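Project report, second semester
Hacer Kaplan, Erdal Yurt, Corrado Mazza
Advisor: Hannelore Görtz
Submitted 2018-07-15

# Teaching a two-finger arm to clear dishes by demonstration

## 1. Goal

We wanted to find out how many demonstrations a small arm needs before it can pick up a dish next to a sink and put it down in the basin. The task was shown to the arm in two ways. In the first, one of us held the arm by the wrist and moved it through the motion (hand guiding). In the second, the operator sat in the next room with a joystick and watched only the picture from the wrist camera (remote control). The learning software was the same for both. It is the Skevosis package from last year's group, with the changes listed in section 5.

## 2. Setup

The arm was clamped to a rolling stand so it could be used in a real kitchen. We used the kitchen in Erdal's apartment in Dultville for all recordings. Moving the stand between the lab and the apartment cost us more time than we had planned, and after the second trip we left it there.

The fingers are padded. Bare metal fingers slipped on glazed dishes in our first tests, and Corrado covered them in black fabric over foam. The padding makes the fingers thicker, so the operator has to open the gripper wider before going in for a rim.

The wrist camera points along the fingers. Both fingertips are always in the picture, and the operator judges distance mostly from where the tips cover the dish.

In a typical approach the orange plate and bowl are at the right of the sink, with the spoon in the bowl and a long thin stick lying across the top. The right fingertip already overlaps the lower rim of the plate in the camera picture, and the faucet's black spray head reaches in from the left.
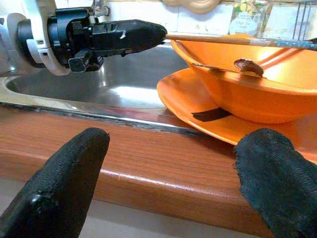

## 3. Recording the demonstrations

Each of us recorded 18 demonstrations by hand guiding and 18 by remote control. A demonstration started with the gripper open near the counter edge and ended when the fingers let go. The operator pressed a button at both ends. If the button was forgotten the recording was thrown out and repeated.

Hand guiding was faster to learn. The problem is that a person's forearm gets into the camera picture, and it is not there when the arm works alone. Hacer tried holding the arm from behind the elbow, which kept her out of view but made the wrist hard to turn.

Remote control gave cleaner pictures and slower motion. All three of us stopped often just before closing the fingers. The software learned these stops too, and in early runs the arm would hang over the plate and not continue. We removed pauses longer than 2 seconds from the recordings and trained again.

## 4. Results

We ran the same test for both methods, starting the arm from positions that were not in the recordings. The version trained by remote control did better at reaching the plate rim. The version trained by hand guiding moved more smoothly but often closed the fingers too early.

Most failures were of the same type: one finger came down on top of the rim and pushed the plate. Shiny surfaces also caused trouble. When the light over the sink was on, the metal rim and the front of the counter both showed a bright line, and the arm sometimes lined itself up with the wrong one.

## 5. Changes to the software

- Pause removal, as described above.
- Camera pictures are made smaller before training. The full set took about 13 hours to train before this change.
- The gripper opening is now saved with every picture. It was missing in the old version.

## 6. Open points

We did not test with the faucet running. Ekrem Kırmızıgül has offered us the Toprak force sensor for next semester, and with it the arm could notice when a finger is pressing on a rim. Work on this would start in November.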